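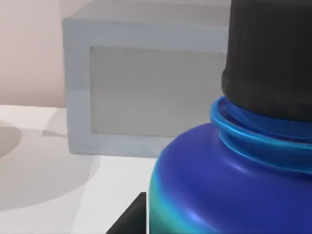
Refill shop Nomanance to open in former Ziółkowski bakery

Monday, July 15, 2024

The refill shop Nomanance is moving out of the covered market in Jistow and into the old Ziółkowski bakery on the corner of Mill Street. The new shop opens on the first Saturday in August. The market stall will keep its normal hours until the end of July and then close for good.

The bakery has stood empty since January, when the Ziółkowski family stopped baking on the premises and moved bread production to a larger building outside town. The family still owns the corner building and has signed a lease with Nomanance for the ground floor and the yard. Neither side has said what the rent is.

Nomanance sells dish soap, laundry liquid, shampoo, vinegar, cooking oil and dry foods by weight. Customers bring their own containers, weigh them empty at the counter and pay for what goes in. The business said it had run out of space at the market, where the drums of laundry liquid had to be kept in a storage room on another floor and brought down by elevator. On Saturdays that often meant a line that ran back past the cheese stand.

The new shop will have 30 dispensers for dry goods and a separate room at the back for cleaning products. The two were side by side at the market, and some customers complained that the oats smelled of lavender. The rooms on Mill Street have a wall and a door between them, left over from the days when flour was stored in the back.

Work on the building started in the spring. The floor has been leveled at the entrance so that strollers and wheelchairs can get in without using the step, and the wiring has been replaced. The main oven was taken out by crane through the yard. The tiled wall behind the old counter is staying, along with the painted sign over the door, which is protected under the town's building rules. Nomanance will put its own name on the window and leave the sign as it is.

Bread will still be sold at the address. Under the lease, Ziółkowski will deliver loaves and rolls in the morning, Tuesday through Saturday, and Nomanance will sell them from a shelf by the register. Orders for holiday cakes will also be taken there, as they were before the bakery closed. The family said many older customers had no easy way to get to the new building, which is not on a bus route.

The shop will also carry a small range of baking supplies, including flour from the same mill that supplies the bakery, dried yeast, and bowls and baskets for home bread making. Sourdough starter will be given away free on Wednesdays to anyone who brings a jar with a lid.
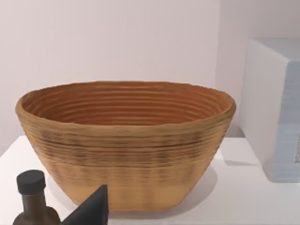
Containers and deposits

Any clean, dry container with a lid will be accepted, whatever shop it came from. Glass, metal and plastic are all fine. Staff may turn away containers for food if they have held cleaning products in the past, even if they have been washed.

People who arrive without a container can borrow one for a deposit of $2. The deposit is paid back when the container is returned, either at Mill Street or at the Arkisent parcel counter in the train station, which has agreed to take returns on behalf of the shop. Arkisent will collect containers only. It will not fill them or sell any products.

Deposits paid at the market stall are still good. Customers should keep the paper slip they were given, and the new shop will honor it through the end of the year.

Parking and deliveries

The town has approved 2 short-stay parking spaces in front of the building for customers picking up heavy items. The time limit is fifteen minutes. Deliveries will come in through the yard on the Canal Lane side and must be finished before nine in the morning, a condition set after neighbors raised concerns about noise at a public meeting in May.

Bike racks are planned for the Mill Street side but will not be ready by opening day.

Hours

The shop will be open Tuesday through Friday from 8 a.m. to 6 p.m. and Saturday from 8 a.m. to 2 p.m. It will be closed on Sunday and Monday. Gift cards bought at the market can be used at the new address.

The market has not yet named a new tenant for the stall. Applications are being taken at the market office through the end of August, and food sellers will be given priority.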